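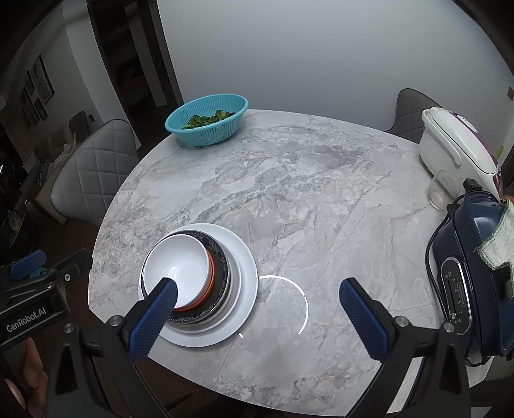 One reader of the earlier thread has replied that the fault must lie in the gripper width signal, and that no change to the tracker will correct it. We would be grateful for further opinions before our group accepts that view, as the evidence we hold points in more than one direction.

Category: Perception and State Estimation > Handheld Demonstrations
2020-04-13 | Posted by Prinen Manipulation Group

Our group converts handheld gripper demonstrations into end-effector trajectories using the Rarnby tracker, and then segments them into approach, grasp, lift and place phases with the Prullard toolset. The task in question is the unstacking of bowls and plates on a dining table. The results on a matte test bench have been satisfactory. On a polished marble tabletop they have not.

Two symptoms are observed. First, the estimated height of the tool drifts downward during the approach, so that the recovered fingertip path passes through the table surface by several millimeters in the replay. Second, the segmenter frequently reports a grasp before the bowl has been gripped. With one finger inside the top bowl and the other outside it, the fingers remain well apart for some time, yet the phase label changes as soon as the tool slows down.

The camera calibration has been repeated and the reprojection error is within our usual limits. The configuration is the default one, apart from the feature mask, which covers the gripper jaws only. We have six recordings that show the fault clearly. Is this to be treated as one problem or as two, and which settings should be examined first? We would prefer to avoid recording the full set again.

Tags: trajectory recovery, reflective surfaces, phase segmentation, Prullard, Rarnby

Reply 1

These should be treated as two problems. They appear together and have separate causes.

The height drift is consistent with features being tracked on reflections. A curved highlight on polished stone offers a strong, high-contrast edge, and the tracker will accept it readily. The highlight moves across the surface as the camera moves, and the solver then attempts to explain that motion as a change in depth. The gray veining in the marble is fixed and may be retained. It is the highlights that require rejection.

The following order of work is suggested.

Enable the saturation mask and extend it outward by a few pixels, as the edge of a highlight does as much harm as its center. Raise the minimum track length so that short-lived features are discarded. Then add a table plane constraint, estimated from the opening part of each recording while the tool is still clear of the objects. Fingertip positions below that plane should be penalized and should not simply be clipped. Clipping hides the drift in the height channel and leaves it in the others.

Please also inspect the features found on the background. Chairs, appliances and wall fixtures do not move during a demonstration and generally make good anchors. Some users crop the upper part of the view to save processing time and lose precisely the features that would have held the solution steady.

With regard to the early grasp label, the default rule in the Prullard segmenter uses tool speed alone. A second rule, which requires the finger opening to decrease and then settle, is included but switched off. For grasps on a bowl rim it should be switched on. The settling window on our own installation is seven samples. A shorter window produced false labels whenever the operator hesitated.

The recordings need not be repeated until both changes have been tested on the existing files.

Reply 2

Had the same thing with glass shelves. Turning up the outlier threshold helped a bit. Have you tried the Ogola planner? It smooths the path.

Reply 3

The suggestion in Reply 2 should be followed with caution. The Ogola planner will produce a smoother path from a drifting input, and the path will still be incorrect. Smoothing belongs after the trajectory has been recovered – it does not replace that step. A looser outlier threshold may also admit more of the reflected features, which would make the drift worse.

We concur with Reply 1 on the remaining points, with one addition. Where dishes are stacked, the glossy interior of the top bowl can create the same difficulty as the tabletop, and at close range it occupies a larger share of the view. The table plane constraint gives no protection there. We apply the saturation mask to the whole image for this reason.

Please post the drift figures for the same files before and after the mask is enabled, together with the configuration used.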